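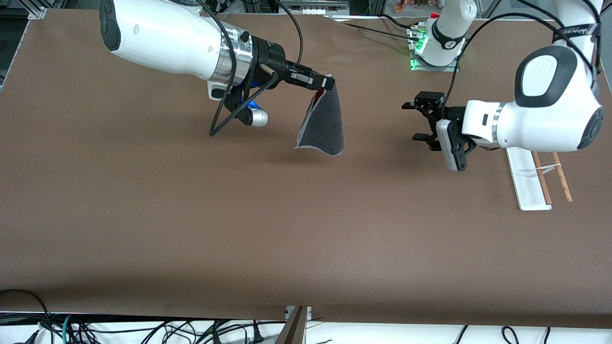

4 min read

What Happens to Old Cloth in Warkmont
Project report by Ifeoma Aliyu and Faustino Maldonado
Project advisor: Maureen Haslam
11 Mar 2025

Our project started with a drawer. Faustino's grandmother keeps one in her kitchen that is so full of old cloth it has to be opened with a knee against the cabinet, and when we asked her why she didn't throw any of it out, she talked for most of an afternoon (and fed us, which we would like to put on record). We came away wanting to know what other families in Warkmont do with cloth once it is too worn to wear or sleep on.

We wrote a short questionnaire and sent home 400 copies through the two schools that agreed to help. We got 184 back, more than Ms. Haslam had told us to hope for. Some were filled in very carefully and one had a recipe for plum cake on the reverse, which we have tried, and it is good.

The first question asked where worn-out sheets and towels go. The most common answer was "cleaning rags," followed by "the dog." Donation came third. Quite a few people wrote that they had donated torn things without being sure whether anyone could use them, so we took that question to the Ilier thrift store on a Saturday morning. Oranuch Chuensuk, who runs the sorting room there, was very patient with us. She explained that clean torn cotton can be sold on in bales to a rag dealer, but that anything damp spoils the whole bag it arrives in. She also asked us to tell everybody to please tie their shoes together in pairs, so we are telling you.

Wool and felt were harder. Most families said they had one or two pieces, usually a blanket or a craft leftover, and no idea what to do with them. Felt has no weave to unravel, so you can cut it in any direction without hemming it, and that makes it a lovely thing to reuse. Pravesh Kruger, who teaches the evening sewing class, let us sit in for two sessions and showed us how to make coasters and needle books from scraps. Ifeoma's coasters came out round. Faustino's came out as several other shapes — he would like it known that they still hold a cup.

We also asked about mending. Older family members were much more likely to say they could patch a knee or darn a sock, and many of them added that they would be glad to teach somebody. Younger ones mostly said they would like to learn. We read those two answers one after the other so many times that we asked the school if we could hold a mending table in June, and the answer was yes, as long as we clean up the thread.

There are things we would do differently. We should have asked about curtains, and our question about socks was confusing — people couldn't tell whether we meant pairs or single socks, so we left those answers out. Our thanks to every family who wrote back, and to Faustino's grandmother, whose drawer is still full.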